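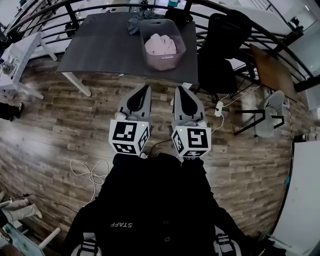
Ticket 404 – Faststead hand-held gripper kit (pair), trial unit. Status: open, waiting on vendor. Left unit drops tracking partway through a take, right unit fine. Drops come at random, longest clean run so far is 82 seconds. First thing support will ask is whether it's powered, so: green light on by both marker cubes, same on each side, and it stays green right through the dropout. That's half the complaint. The light tells us nothing usefull. Test job is the basket one from the Faststead quick start, pink cloth in the basket on the dark grey table, pick it up, put it down, repeat.

Logged by: Jin-sol Sung
Kit on trial until: end of August
Opened: May 7, 2019

Tried so far

1. Restarted both units, left first, then right first. No change.

2. Swapped USB cables left to right. Fault stays with left. Not the cable.

3. Wiped down the marker cubes with a dry cloth. Manual says no alcohol wipes, so didn't. No change.

4. Re-ran calibration in the Malenen app. Passed first go, then dropped again on the next take. Error 107 in the log, "pose lost". Manual has no entry for 107. It jumps from 105 to 110.

5. Rolled firmware back one version on left only. App then refuses to pair the two. Rolled forward again, lost most of the arvo to it.

6. Ro-un ran the same job with hands swapped, left unit in right hand. Still the left unit that drops. So it's not how any of us is holding it.

Not tried: opening the housing. Warranty sticker over the screw, and we'd like our bond back.

Comment – Joon-young Ko
Is it the room? Fluoro tube plus downlights plus daylight through the glass doors at the far end. Our old Daketti pair hated mixed light, used to lose it whenever you turned to face the entrance. Might be worth a run with the lights off.

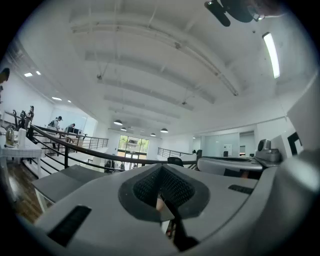
Comment – Jin-sol Sung
Fair call. Did five takes with our overheads off and five with them on. Dropped in both lots, no pattern I can see. Can't do much about the daylight. Also the right unit sits in exactly the same light and never misses, so I'd put lighting low on the list. Leaving it in the notes for the vendor anyway.

Comment – Eun-ji Yang
Before we send it back, can someone check the left cube isn't loose on its mount? Cho had one do that on their demo kit. Tiny bit of play and the calibration is rubbish after the first knock.

Comment – Jin-sol Sung
Checked. Maybe a hair of movement if you really lean on it, right one has none. Took a short video and attached it to the vendor ticket. Could be it. Would explain why calibration passes and then goes off.

Vendor reply (Evaristo Zamudio, Faststead support), pasted in:
"Thanks for the logs. 107 is a tracking error and will be added to the next manual. Please do not tighten the cube mount yourselves. We can post a replacement left unit, you return the faulty one in the same box."

Reply sent: yes please to the swap. Asked who pays return freight and whether the trial period gets extended. No answer on either yet.

Next
– Ro-un to keep going on right unit only, single hand tasks
– Jin-sol to chase freight and the extention
– don't bin the box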